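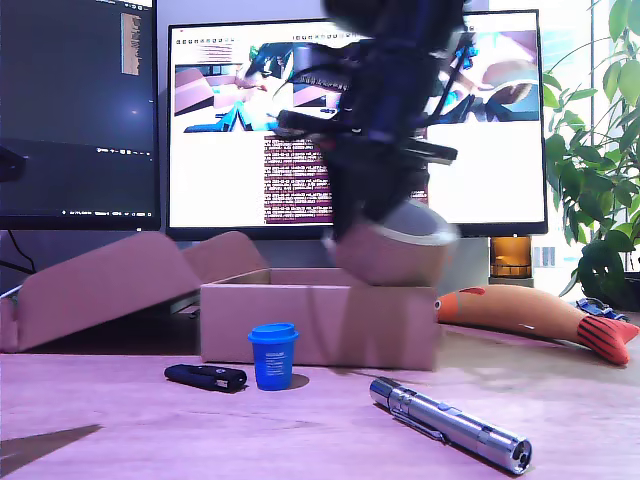
Brazo sobre una caja de cartón abierta, en el escritorio.

Skelari: lector de tramas para localizadores de vehículos

Versión del documento: mayo de 2018
Mantenimiento: Araceli Bautista, Kyrylo Bilyk

Resumen

Skelari recibe las tramas que envían los localizadores instalados en vehículos, las valida y las escribe en una tabla de posiciones. No dibuja mapas, no calcula rutas y no gestiona usuarios. Para eso está Okside, que lee la misma tabla.

El repositorio contiene el servicio de escucha, el decodificador, un simulador de flota y el conjunto de datos de prueba Zakharchenko.

Requisitos

Python 3.6 o posterior
PostgreSQL 9.6 con PostGIS
Un puerto TCP accesible desde la red del operador de telefonía

En Windows funciona el decodificador, pero no el servicio de escucha.

Instalación

Clonar el repositorio, crear un entorno virtual e instalar las dependencias:

pip install -r requisitos.txt
python -m skelari.esquema --crear
python -m skelari.escucha --config skelari.ini

La orden de creación del esquema borra las tablas existentes si se le pasa la opción --forzar. No pide confirmación.

Configuración

El archivo skelari.ini admite las claves siguientes:

puerto: puerto TCP de escucha. Obligatorio.
base: cadena de conexión a PostgreSQL. Obligatorio.
espera: segundos sin recibir datos antes de cerrar la conexión de una unidad. Valor por defecto: 70.
lote: número de posiciones que se acumulan antes de escribir. Valor por defecto: 20.
descartar_sin_fijo: si vale 1, las tramas sin posición GPS válida no se guardan. Valor por defecto: 0.

Con un lote grande disminuye la carga de la base de datos, pero si el proceso se detiene de forma brusca se pierden las posiciones pendientes. Las tramas ya confirmadas a la unidad no se vuelven a enviar.

Formato de salida

Cada fila de la tabla posiciones contiene:

unidad: identificador de la unidad, texto
instante: fecha y hora en UTC, según el reloj del receptor GPS
recibido: fecha y hora en UTC, según el servidor
punto: geometría en WGS 84
velocidad: km/h, entero
rumbo: grados, de 0 a 359
contacto: verdadero si la llave está en posición de contacto
tension: voltios en la línea de alimentación

La diferencia entre instante y recibido puede ser de varias horas cuando la unidad ha estado sin cobertura y descarga su memoria al recuperarla. Las consultas de última posición deben ordenar por instante.

Conjunto de datos Zakharchenko

Recorridos de 7 furgonetas de reparto, cedidos por Itness. Los datos se recogieron en noviembre con un intervalo de envío de 10 segundos en marcha. Con el contacto quitado, las unidades solo envían una trama de presencia.

Los identificadores de unidad se han sustituido por códigos correlativos. El primer y el último kilómetro de cada recorrido se han eliminado para no revelar las direcciones de salida y de llegada. El recorte lo hizo Tamara Melnychuk con el script recortar.py, incluido en la carpeta utiles.

Limitaciones del conjunto:

Todos los recorridos son urbanos. No sirve para probar el comportamiento a velocidad de autopista.
La unidad 4 tiene la línea de contacto mal cableada y el campo contacto es siempre verdadero. Se ha dejado así a propósito, como caso de prueba.
El campo tension falta en la unidad 6.
Hay saltos de posición junto a edificios altos. No están etiquetados.

Simulador

python -m skelari.simular --recorrido datos/u2.csv --factor 5

El factor multiplica la velocidad de reproducción. Por encima de 50 el orden de llegada de las tramas deja de estar garantizado.

Problemas conocidos

El rumbo se guarda como 0 cuando el vehículo está parado, lo que no se distingue del norte. Filtrar por velocidad.
Algunas unidades repiten la última trama tras reconectar. La tabla tiene una restricción única sobre unidad e instante, y el duplicado se descarta con un aviso en el registro.
El cierre por espera no libera el descriptor si la unidad reconecta en el mismo segundo. Kyrylo Bilyk tiene una corrección en la rama cierre-limpio, pendiente de revisión.

Contribuciones

Los parches se envían como solicitud de incorporación contra la rama desarrollo, con una trama de ejemplo en hexadecimal si afectan al decodificador. Revisan Aranka Juhász (decodificador) y Miroslava Lytvynenko (base de datos).

Licencia

Código: MIT. Datos: CC BY-NC 4.0, con mención de Itness como origen.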